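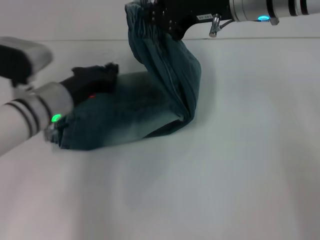 Anhang 1 zu Ticket 321: Hose zwischen beiden Armen, rechter Greifer oben am Bein

Werkstatt Valterau > Projekte > Wäschefalter > Tickets > 321

Wir verwenden Cookies, damit die Anmeldung im Ticketsystem erhalten bleibt. Mit der weiteren Nutzung stimmen Sie dem zu. Einstellungen | Verstanden

Ticket 321: Faltablauf "Hose lang" bricht nach dem Anheben ab
Status: offen
Priorität: mittel (war: hoch, von mir zurückgestuft)
Angelegt: 22.1.25
Komponente: Zweiarm-Tisch, Ablaufsteuerung Wesus

Fehlerbild

Der Ablauf startet normal. Linker Arm hält den Stoffhaufen unten, rechter Arm greift ein Bein und zieht es hoch. Danach soll der rechte Arm das Bein nach rechts ablegen und glattziehen. Stattdessen bleibt Wesus im Schritt "Heben" hängen und meldet "Objekt verloren", obwohl der rechte Greifer den Stoff noch fest hat. Auf dem Anhang ist der Denim am Greifer deutlich zusammengerafft, von verloren kann keine Rede sein. LED rechts blau, am linken Handgelenk grün. Laut unserer Tabelle an der Werkzeugwand heißt beides "in Ordnung". Wie viel man auf die Tabelle geben darf, ist eine andere Frage, die hat noch niemand gegen die aktuelle Firmware geprüft.

Mit Handtüchern tritt der Fehler nicht auf. Mit T-Shirts selten. Mit Jeans fast jedes Mal.

Eintrag 1

Erste Vermutung im Werkstattchat war: zu wenig Greifkraft. Die Vermutung kommt immer, egal was kaputt ist. Kraft trotzdem im Menü von Pladley (so heißt bei uns das Greifermodul) auf 300 gestellt, das ist der höchste Wert, den die Maske annimmt. Eine Einheit steht nicht dabei. Ergebnis: gleicher Abbruch, gleicher Schritt, gleiche Meldung. Wert wieder zurückgesetzt.

Eintrag 2

Log gezogen. Die Datei hat 3.782 Zeilen für einen einzigen Versuch, davon ist der größte Teil Positionsgeplapper. Interessant ist nur das Ende:

HEBEN rechts: Zielhöhe erreicht
HALTEN links: Kontakt unsicher
HALTEN links: Kontakt unsicher
HALTEN links: Kontakt unsicher
ABBRUCH: Objekt verloren

Die Meldung kommt also vom linken Arm und wird von der Ablaufsteuerung ohne Seitenangabe durchgereicht. Drei unsichere Kontakte hintereinander, dann ist Schluss. Die Zahl steht fest im Skript, ohne Kommentar, warum gerade 3.

Auf dem Bild liegen die linken Finger oben auf dem Stoffbündel. Ob dazwischen etwas geklemmt ist, kann ich daran nicht ablesen. Bei einem Handtuch wäre das vermutlich egal, bei einer dicken Jeans mit Naht wohl nicht.

Eintrag 3

Vorschlag aus dem Chat: die Erkennung von Greenberg einspielen, die könne "Stoffe verstehen". Ich habe die Beschreibung gelesen. Da steht viel über Zukunft und wenig darüber, welche Signale das Modul braucht und was es ausgibt. Auf dem Vorführvideo wird ein Geschirrtuch gefaltet, mit Schnitt nach dem Greifen. Ich spiele das nicht auf eine Anlage ein, deren Fehlermeldung nicht einmal die richtige Seite nennt. Wer es auf einem eigenen Rechner testen will, bitte gern, aber mit Log.

Eintrag 4

Schwelle im Skript testweise hochgesetzt. Der Ablauf läuft weiter, der rechte Arm fährt mit dem Bein nach rechts, und die ganze Hose rutscht mit. Der linke Arm hält also wirklich nicht richtig. Damit ist die Meldung inhaltlich sogar halb richtig, nur eben unbrauchbar formuliert. Schwelle zurück auf den alten Wert. Bitte auch so lassen, das Hochsetzen versteckt den Fehler nur.

Eintrag 5

Linken Greifpunkt von Hand tiefer gelegt, damit die Finger den Stoff von der Seite fassen. Ein Durchlauf ging bis zum Ende, der nächste brach wieder ab. Das Ergebnis sah eher nach Haufen als nach gefalteter Hose aus, aber der Ablauf meldete "fertig". Eine Prüfung, ob etwas gefaltet ist, gibt es in Wesus nicht. Das Projekt wirbt auf der Werkstattseite seit Juli mit "faltet selbstständig". Ich würde den Satz streichen, bis jemand einen Abend lang Jeans durchlaufen lässt und die Fehlversuche mitschreibt.

Offene Punkte

– Fehlermeldung um die Seite ergänzen (links/rechts). Kleine Änderung, mache ich selbst.
– Greifpunkt links für dicke Stoffe als eigenes Profil anlegen, Handtuchprofil nicht anfassen.
– LED-Tabelle gegen die Firmware prüfen.
– Tests bitte mit derselben Jeans. Wer zwischendurch auf eine dünne Stoffhose wechselt, bekommt schöne Zahlen, die hier nichts nützen.

Das Ticket bleibt offen. Ein "bei mir geht es" ohne Log werde ich nicht als Lösung eintragen – das hatten wir bei der Handtuchgeschichte schon.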